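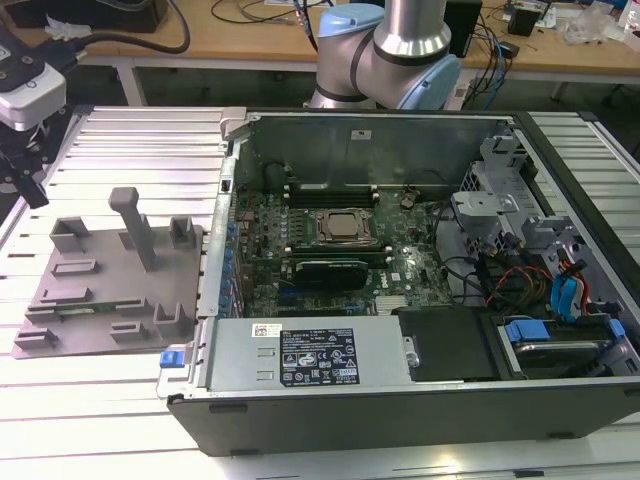
Antes de cambiar nada conviene saber si el equipo pierde la hora solo al desenchufarlo o también encendido. Son averías distintas y el hilo original las mezcla.

Pregunta
Reloj del sistema atrasado tras cada corte de corriente
Publicado el 25 de enero de 2024

Tengo una torre de sobremesa de segunda mano, comprada en Edport, que uso para llevar el inventario de un almacén pequeño. Cada vez que quito la regleta por la noche, al arrancar vuelve a una fecha de fábrica del año 2000 y el programa de inventario (Menberg) rechaza los registros. He sustituido la pila por una CR2032 nueva y sigue igual. ¿Placa averiada?

Respuesta 1 — 17 votos

Mida la pila con un multímetro, fuera del zócalo. Una CR2032 en buen estado da algo más de 3 V en vacío; por debajo de 2,8 V yo la descartaría aunque venga de un blíster sin abrir. Si la tensión es correcta, mida también en los contactos del zócalo con la pila puesta y el equipo desenchufado. Una lectura nula o inestable apunta a una lengüeta doblada o sulfatada, que se limpia con alcohol isopropílico. 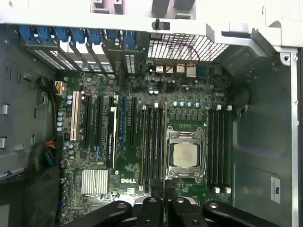
El segundo punto que hay que revisar es el puente de borrado de la CMOS. En muchas placas, si queda en la posición de borrado, la configuración no se conserva. La posición correcta viene en el manual de servicio, y para localizarlo hace falta el modelo exacto del equipo. En una placa Dell como la de la segunda foto, búsquelo por la etiqueta de servicio en la web del fabricante. Desenchufe el cable antes de tocar el puente.

Respuesta 2 — 4 votos

A mí me pasó en agosto y era la pila, que era mala. Compre otra de marca y ya está.

Respuesta 3

Añado una cosa a la primera respuesta. Si la hora también se desvía con el equipo encendido, la pila no interviene: revise la sincronización NTP y la zona horaria. En la oficina de Astdale teníamos un desfase de 751 segundos por un servidor de hora interno mal configurado. En Windows, w32tm /query /status indica el origen que se está usando.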